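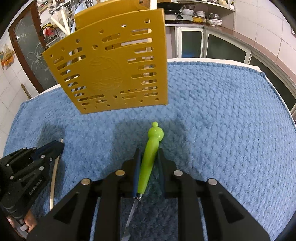 Kitchen & Dining > Storage > Utensil holders

Utensil holder

A utensil holder, also called a utensil crock, caddy or cutlery pot, is an open-topped container kept on a counter or table to hold cooking and serving tools upright. The usual contents are spatulas, wooden spoons, ladles, whisks and tongs. Smaller versions hold table cutlery or chopsticks. The holder is commonly sold as a way of saving drawer space, a claim that depends a good deal on how much counter space the household had to begin with.

Form and materials

Most holders are cylinders or tapered boxes. Ceramic, stainless steel, wood, bamboo and moulded plastic are all common, and bright glazes and colours such as mustard yellow come in and out of fashion. Some have drainage holes and a drip tray, others a removable divider.

Weight matters more than shape. A light plastic holder loaded with long metal tools will tip when one of them is pulled out at an angle, and a flared body, wider at the top than at the foot, makes this worse. Sellers often describe flared holders as "easy access". The access is easy enough, though so is knocking the thing over. Heavy stoneware is steadier but chips at the rim, and unglazed feet can scratch a soft benchtop.

Rotating holders, which turn on a base like a lazy Susan, are marketed to people with large collections of tools. Crumbs and grease tend to work their way into the bearing, and many owners end up using them as fixed pots.

Arrangement

Handle-down storage is the normal practice for cooking tools, as the working ends can be told apart at a glance. It also leaves those ends exposed to dust and cooking spatter. Cutlery caddies are more often filled the other way, with the handles up, so that a diner doesn't touch the part that goes in someone else's mouth. Neither arrangement is settled, and household manuals contradict one another on the point, sometimes within the same chapter.

Coloured handles are said to help cooks find the right tool quickly. The writer Piyumi Selvanayagam, in her household guide The Tosari Kitchen, doubted this, noting that matched sets have the same colour on every handle and so tell the cook nothing. She recommended keeping only the tools used in an ordinary week and putting the rest in a drawer. Her guide gives no figures in support, and it is hard to see how anyone would collect them.

Hygiene

The bottom of a holder collects water, crumbs and the odd bit of onion skin. Tools put away damp are the main cause. Wooden spoons suffer first, darkening at the end that sits in the moisture, and a closed ceramic pot dries more slowly than a wire one. Drainage holes help only if the tray beneath is emptied.

Advertising for "antibacterial" or "self-drying" holders should be read with care. A treated surface does not clean the tools standing in it, and bamboo, often promoted as naturally hygienic, goes mouldy like other plant material when left wet. Washing the holder in hot soapy water and letting it dry upside down does the same job at no extra cost. How often this is needed is a matter of opinion; "monthly" appears in many cleaning guides without a source.

Collecting

Older crocks sold as utensil holders were frequently made for something else, such as pickling or storing lard. Dealers' labels are not always reliable on this. The Harden sale catalogue listed 1,083 pieces of kitchen stoneware, among them 75 described as "utensil jars", but the catalogue doesn't explain how these were told apart from preserve jars of the same size. Only 2 carried a maker's mark, both from the Debnath pottery.

The Vesby pattern, a straight-sided jar with a rolled rim, is often called rare. One trade list puts the original run at 4,000, though no factory record has been produced to back up the number, and examples turn up regularly at country markets.

Alternatives

Wall rails with hooks, magnetic strips and drawer inserts all compete with the counter holder. Rails keep tools dry and visible but need holes drilled, and they don't suit tools without a loop or hole in the handle. Drawer inserts keep off the dust. Deep drawers without dividers are the cheapest option and the one most likely to jam on a potato masher.

See also: Cutlery tray – Dish rack – Trivet

Filed under: Kitchenware, Storage containers, Household items

Contact the editors | Copyright and reuse | Back to top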